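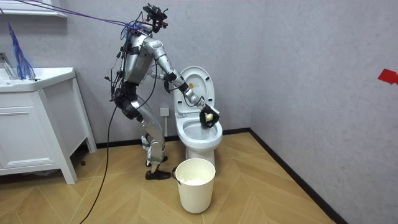
AKPORT, March 7, 2025

The toilet had been cleaned before I got there. I know this because I asked, and Viera Slanina, who runs demonstrations for Sestari, didn't try to dodge it. "We clean it every morning," she said. "You don't want the first visitors to find it in a state."

So what was the robot cleaning? She laughed at that, a little. "It's showing the motion. The motion is what we have to sell right now."

The motion, on the day I visited, was a silver humanoid leaning over the bowl with a yellow sponge in its black gripper, working the inside near the rim. It is slow. I had been told to expect that, and I was still surprised. One pass took 11 minutes by my phone, and when it ended the robot straightened up and a technician in the hallway typed something before it would start again.

I asked Slanina who was in control. "It depends which part you mean," she said. The reach is the robot's own, according to her, and so is the pressure on the sponge. Picking the sponge up is still done with help. She would not say how much help, and when I asked a second time she told me the company would publish numbers in June.

Then there are the cables. Purple and blue ones come down to the head from above, and a thick black one runs from the hip across the floor. I wondered out loud how that would go over in a hotel with 63 bathrooms. Slanina said the tether is for the test room only. "It's power and data and it's a safety thing. A machine this size falls over, you have a broken toilet." And without the tether? "Without it we're not ready to invite you."

I appreciated that answer more than the brochure, which says the robot "handles the whole bathroom." During my visit it handled the bowl. The sink was next to it and stayed out of the program. When I pointed this out, Slanina said the sink was "a solved problem, mostly," and moved on to the next group.

Sestari has been at this for four years. A cleaning contractor, Demchenko, has agreed to a trial, though Slanina described it as five rooms in one building, with a person present the whole time. I asked what that person would be doing. "Watching," she said. "And the corners."

I asked what it will cost. She doesn't do prices. I asked whether she would have one at home.

"My bathroom is too small," she said. "It would have to back out to let me in."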